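3.2 Whole fruit on the table before a meal

In the first round of visits we asked the households only what they eat and when. During these talks we noticed that many tables had a whole fruit on them, placed close to a plate, also at hours when no one was eating. The present section deals with this habit. It is based on the 1,214 table records which were collected in Heltville, and on the longer interviews made by Pongsiri and Mapplebeck.

A record was counted as "whole fruit" when the fruit had its skin on and was not cut in any place. A fruit with a sticker or with its leaves was also counted. Bowls with many small fruits were treated separately (see section 3.4), as they stay on the table for several days and follow a different rule.

The large fruits, mainly melon and pineapple, are the most interesting for our question. They do not fit well in a bowl, and they roll or lie in a position which takes a good part of the table. Six of the interviewed persons said that they put such a fruit directly on the table top, and that the plate comes out at the same time, so that it is ready for the pieces. Two of them explained that the cutting is done in the kitchen, and the fruit is shown first. Bramwell described a similar order for bread, but in his material the board was always present.

The material of the table has some influence. On wood, people more often put a cloth under the fruit. On glass they more often leave it bare, and one woman told us on a Tuesday visit that glass "is wiped in one minute, so why a cloth". A pineapple on its side beside an empty plate, on a glass table, is given in Figure 4. 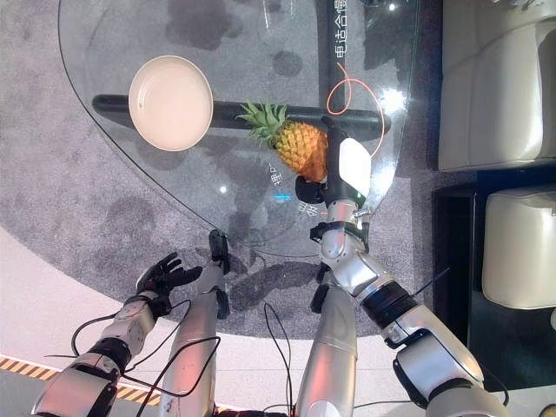

Figure 4. Whole pineapple and round plate on a glass table top.

The distance between fruit and plate was not measured in the first round, and we regret this now. In the second round the interviewers noted it in three simple steps: touching, within one hand, and farther. Gosling has suggested that the middle step is too wide for small tables, and we agree with him. The results by table size are given in section 3.3.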